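4.2 Folding service: claims and observed behavior

The Trirkico package is sold as a two-arm folding kit with a paid service plan. The vendor's material states that the kit "handles everyday garments without setup." We took that phrase as the claim to test, and we found it hard to pin down. The manual never says what an everyday garment is, nor how neat a fold has to be before the software logs it as done.

We ran 228 trials over 12 garments, all on a padded surface. The first author (Jarman) started each trial and the second (Nanayakkara) graded the result without seeing the software log. A fold passed if the bundle was close to rectangular and no sleeve or strap hung free. This is a loose standard - looser than most shops would accept - and we chose it so that the kit would get the benefit of the doubt.

Even so, the log and the grader often disagreed. The software reported success in more than 8 of every ten trials that the grader had failed. T-shirts caused little trouble. Sleeveless sports tops with large printed numbers did worse, and we suspect that the stiff print resists the crease, though we did not test this directly. Fig. 3 shows a basketball jersey in folded form, with the number lying sideways along one side of the bundle and several layers overlapping on the other. A bundle like this counts as finished under the vendor's scoring. Under ours it is a borderline case, and a single still cannot settle it.

We also note that the comparison with the Bromari kit in the sales brochure gives no trial count and no garment list. Until those are released, we see no grounds for ranking the two products. The service plan does not cover retuning for new garments, so a buyer would carry that cost alone.

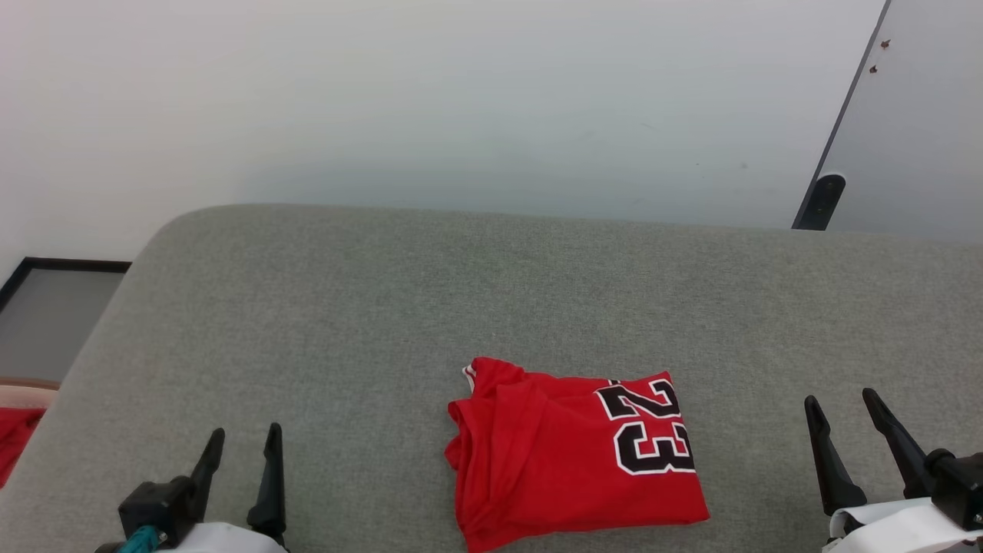
Fig. 3. Folded red jersey between the two grippers of the kit.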